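4장. 시연 데이터 수집하기: 선반 정리 작업

이 장에서는 Trevum 원격 조종 장치로 로봇을 직접 움직여, 학습에 쓸 시연을 모으는 방법을 안내합니다. 3장까지 따라오셨다면 로봇의 전원과 네트워크, 머리 카메라 보정은 이미 끝나 있을 것입니다. 혹시 보정을 건너뛰고 오셨다면 번거로우시더라도 3.4절로 잠깐 돌아가 주세요. 보정이 틀어진 채로 모은 시연은 나중에 고칠 방법이 없어서, 저희도 반나절 치를 통째로 버린 적이 있습니다.

처음 하시는 분께는 원통형 용기를 선반과 작업대 사이에서 옮기는 작업을 권해 드립니다. 잡는 모양이 단순해 보여도 눕거나 기울어진 용기를 다루려면 손목을 꽤 많이 써야 하고, 그만큼 배울 거리가 많은 시연이 나옵니다.

4.1 작업 공간 준비

1. 선반과 작업대를 로봇의 두 팔이 닿는 범위 안에 놓습니다. 서로 나란할 필요는 없고, 조금 비스듬해도 괜찮습니다.
2. 바닥의 전선과 상자를 로봇이 움직일 길에서 치웁니다. 작업대 밑 안쪽에 두는 것은 괜찮습니다.
3. 용기를 선반에 올립니다. 색이 서로 다른 것을 섞어 주세요. 한 가지 색만 쓰면 모델이 모양보다 색을 먼저 외워 버립니다.
4. 용기 하나는 작업대 위에 눕혀 둡니다. 세워 둔 것만 잡아 본 모델은 누운 용기 앞에서 한참 망설입니다.
5. 머리 카메라 화면을 열고, 선반과 작업대가 함께 보이는지 확인합니다.

참고: 금속 작업대는 조명을 세게 반사합니다. 반사광이 조금 들어오는 것은 걱정하지 않으셔도 되지만, 잡을 물건 위로 하얗게 번져 윤곽이 사라진다면 조명 각도를 조금 돌려 주세요. 작업대에 천을 덮는 방법은 권하지 않습니다. 천이 손가락에 딸려 올라오는 일이 잦습니다.

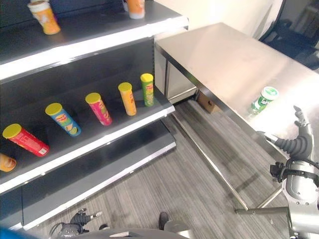 글: Gaillard 데이터 수집팀 교육 담당

머리 카메라로 보면 이 정도 구도가 나오면 충분합니다. 가운데 단의 용기들이 비스듬히 한 줄로 들어오고, 작업대에 누운 초록색과 흰색 용기 곁에 오른손이 손가락을 살짝 벌린 채 와 있지요. 맨 위 단은 일부만 보이지만 그 단의 물건을 쓰지 않는 작업이라면 그대로 두셔도 됩니다. 두 손이 모두 화면에 들어오는지는 꼭 살펴 주세요. 손이 화면 밖에 있는 채로 시작한 시연은 Grarnovell 검수 도구에서 노란색으로 표시되고, 대개 다시 찍게 됩니다.

4.2 시연 기록

1. 조종 장치를 착용하고 의자에 편히 앉습니다. 팔꿈치를 받칠 곳이 있으면 훨씬 덜 지칩니다.
2. Iredex 기록 프로그램에서 작업 이름을 고릅니다. 목록에 없으면 '새 작업'을 누르고 짧은 문장으로 적어 주세요. '누운 용기를 집어 빈 단에 세우기'처럼 동작과 도착 위치가 함께 들어가면 좋습니다.
3. 양손을 준비 자세로 옮기고 3초 동안 가만히 둡니다. 프로그램은 이 멈춤을 시연의 시작점으로 삼습니다.
4. 왼쪽 페달을 밟아 기록을 시작합니다.
5. 손을 용기 옆으로 가져가되, 손가락은 용기 지름보다 조금만 더 벌립니다. 너무 활짝 벌리면 옆 용기를 건드리기 쉽습니다.
6. 손가락을 천천히 오므려 잡고, 먼저 수직으로 살짝 들어 올린 다음 옮깁니다.
7. 도착 위치에 바닥면이 닿으면 손가락을 펴고, 손을 완전히 뺀 뒤에 페달을 다시 밟습니다.
8. 화면에 뜨는 '성공', '실패', '버림' 중 하나를 고릅니다.

주의: 선반 안쪽으로 손을 넣을 때는 앞 테두리에 손목이 걸리지 않는지 살펴 주세요. 손목의 케이블이 테두리에 걸린 채로 팔을 당기면 커넥터가 빠질 수 있습니다. 걸렸다 싶으면 당기지 마시고, 페달에서 발을 뗀 다음 비상 정지 단추를 누르고 손으로 풀어 주세요.

주의: 기록 중에는 다른 분이 로봇과 작업대 사이로 들어가지 않게 해 주세요. 떨어진 용기를 주울 때에도 반드시 비상 정지가 먼저입니다.

참고: 잡다가 한 번 놓쳤더라도 이어서 다시 잡아 끝냈다면 버리지 마시고 '성공'으로 남겨 주세요. 실수한 다음 차분하게 되돌리는 동작은 모델에게 무척 귀한 예입니다. 다만 놓친 용기가 바닥으로 굴러갔다면 '실패'로 표시합니다.

4.3 배치 바꾸기와 분량

같은 배치로 오래 찍으면 손에 익어서 속도는 붙지만 시연끼리 너무 닮아 갑니다. 한 배치에서 스무 번 남짓 찍었다면 용기의 순서를 바꾸고, 기울어진 방향도 바꾸고, 몇 개는 아예 다른 단으로 옮겨 보세요. 사람이 보기에 조금 어수선한 선반이 오히려 좋은 선반입니다.

처음 학습을 돌려 보는 데는 '성공' 시연 100개면 됩니다. 결과가 영 어설퍼도 실망하지 마세요. 그 단계에서는 작업 문장과 카메라 구도에 문제가 없는지만 보면 되고, 제대로 된 학습에는 약 2000개를 목표로 잡으시기를 권합니다. 한 사람이 다 채우려 하지 마시고 여럿이 돌아가며 조종해 주세요. 사람마다 손을 뻗는 버릇이 달라서 데이터도 함께 풍성해집니다.

4.4 저장과 올리기

1. 하루 작업을 마치면 '세션 닫기'를 누릅니다. 창을 그냥 닫으면 마지막 시연의 손가락 관절값이 저장되지 않을 수 있습니다.
2. 검수 도구에서 무작위로 뽑힌 시연을 재생해 보고, 영상과 관절값의 시간이 맞는지 확인합니다.
3. 어긋난 시연은 지우지 말고 '동기화 오류' 표시를 붙입니다. 이 표시가 쌓이면 원인을 찾는 데 큰 도움이 됩니다.
4. '올리기'를 누르고 완료 표시가 뜰 때까지 로봇의 전원을 끄지 않습니다.

전송이 중간에 멈추면서 오류 코드 23이 나타나면 기록 컴퓨터의 저장 공간부터 확인해 주세요. 공간을 비운 뒤 '다시 올리기'를 누르면 멈춘 자리부터 이어집니다. 매주 금요일에는 서버 점검이 있어 전송이 느려질 수 있으니, 그날은 조금 일찍 세션을 닫으시는 편이 좋습니다.

모은 시연으로 학습을 시작하는 방법은 5장에서 이어집니다.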